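Demonstration gathering for the two-arm table: progress and next steps

August 8, 2025

The manipulation group at Visora has finished the first part of its tabletop recording work and has begun the second, which adds drawers to the tasks. The project, known internally as Pestum, is meant to produce a set of human-guided examples that a learning system can be trained on. The first part closed with 672 accepted episodes.

An episode is one complete attempt at one task, driven by a person from start to finish. The operator holds a pair of hand controllers, the two arms follow, and the software stores the joint positions, the gripper openings and the video from every camera on the same clock. Each episode also carries a short written instruction, such as "stand the box on the tray" or "put the lemon in the top drawer". The instruction is fixed before recording begins and is not edited afterwards to suit what the arms did. If the operator does something else, the episode is thrown out or filed under mistakes.

Most of the first part was given over to boxes. Small cartons are a useful starting point as they have flat sides and clear edges, but a tall narrow one will topple if a fingertip brushes it on the way in. Operators were asked to open the gripper fully, come in level, and close only when both fingertips were past the front edge of the carton.
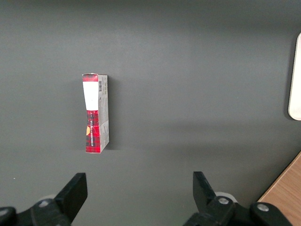 Start positions are changed after every episode. For the first few weeks operators chose the positions themselves, and when the recordings were checked it was plain that people have favourite places. Objects ended up near the middle of the table far more often than near the sides, and nearly always square to the front edge. A model trained on those episodes did well in the middle and poorly elsewhere. Since June the positions have been drawn by the software, which shows the operator a coloured outline on the monitor. The object is placed to match the outline, the outline is cleared, and recording starts. It adds a little time to each episode and the group considers it time well spent.

The wrist views have proved more useful than expected. In the early plan they were treated as an extra, with the fixed camera doing most of the work. A comparison run by the group in June trained the same model with and without them. Without the wrist views it would reach the right object and then close slightly short of it. The wrist cameras are now required, and an episode in which either of them drops out is rejected automatically.

The second part of the work brings in longer tasks. The operator may have to open a drawer, fetch an object from the table, place it inside and shut the drawer again, or clear several objects on to a tray in a stated order. These are harder to record cleanly. Pulling a drawer with a parallel gripper needs a steady straight line, and a small twist at the wrist is enough to make the drawer bind. New operators are given practice time on drawers alone before any of their episodes are kept.

The objects are ordinary shop and kitchen items. They were picked for their range of shapes and surfaces: things that roll, things that stand, things that are shiny and things that are dull. Several are put out at once even when the task needs only one of them, so that the model has to take notice of the instruction.

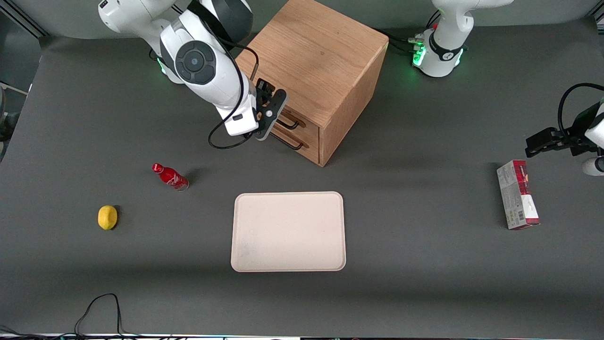 The target for the second part is 60 tasks with 50 accepted episodes each. Tasks are recorded in mixed order. Doing all of one task in a single sitting is quicker, but operators fall into a rhythm and the episodes become too much alike. Sessions are kept short for the same reason, and the two operators on a shift swap between driving and resetting the table.

Checking is done by someone who did not drive the episode. The checker watches the fixed view at double speed, looks at the wrist views around each grasp, and marks the episode as accepted, rejected or accepted with a correction. The last of these covers cases where the operator missed the first grasp, backed off and tried again. Such episodes were being rejected at the start of the project. They are now kept and tagged, as the model needs some examples of recovering from a poor approach.

The storage format has also changed. Recordings were first written in Visora's own layout, which made sharing awkward. Everything is now converted to the layout used by Fovach, our partner on the training side, at the end of each day. The older episodes have been converted as well, and the original files will be kept until the second part is complete.

The calibration routine supplied by Engebretsen is to be run at the start of every session and again if a camera or its bracket is touched. Please enter the result in the session log even when nothing has changed. Several logs from the first part have no entry, and those episodes are being checked by hand.

Colleagues who would like to train as operators should write to the Pestum mailbox with the shifts they can cover. No previous experience with the arms is needed. Suggestions for new tasks can be sent to the same address, with the written instruction in the exact wording to be used.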